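Section 5. Teaching a Route by Remote Control

This section describes how an operator drives the Braser outdoor unit along a paved path so that the unit can later follow the same route on its own. Read the section in full before the first teaching run. Operators must have completed the handset exercises in Section 4.

Before you begin

1. Walk the route from end to end and note curbs, bends, doorways and any place where people may step onto the path.

2. Confirm that the handset and the unit are paired. Both status lamps must be steady green.

3. Wipe the front lens with the dry cloth supplied.

4. Assign a second person as walker. The walker stays behind the unit and carries the stop key at all times.

Caution: Do not teach a route alone. The unit does not stop for obstacles while it is in Teach mode.

Recording the run

5. Place the unit at the start point, facing along the path, and select Teach – New Route on the handset.

6. Enter a route name. Names may not be changed after the run has been saved.

7. Press and hold Record until the handset beeps twice, then drive forward at walking speed.

8. Keep the unit on the pavement and hold a steady line. Where the path has a curb on one side, follow the curve of the curb without steering toward the grass. 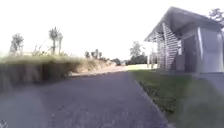
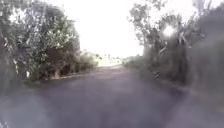 Figures 5-1 and 5-2. Paved path at the Sirstead grounds: stretch with a building at the right (5-1) and stretch with trees and bushes on both sides (5-2).

9. At the end point, bring the unit to a full stop and press Record once.

10. Drive the route a second time in the same direction. A route requires 2 complete runs before it can be released.

Note: Bright sky and low sun reduce the detail available to the unit. If the handset shows Low Contrast, finish the run, save it, and repeat it at another time of day. The Sirstead route was taught in June, and its saved file holds 1,158 route points.

Correcting a run

If the unit leaves the intended line, release the drive lever and press Mark. Return to the last good position and continue. Marked portions are removed when the file is saved. A run with more than 5 marks is rejected and must be driven again.

Release

Completed routes are reviewed by Mi-kyung Shin, Route Approval. Questions on handset faults should be sent to Gil-soo Kong, Field Equipment. Do not start Follow mode on a route that is still listed as Pending.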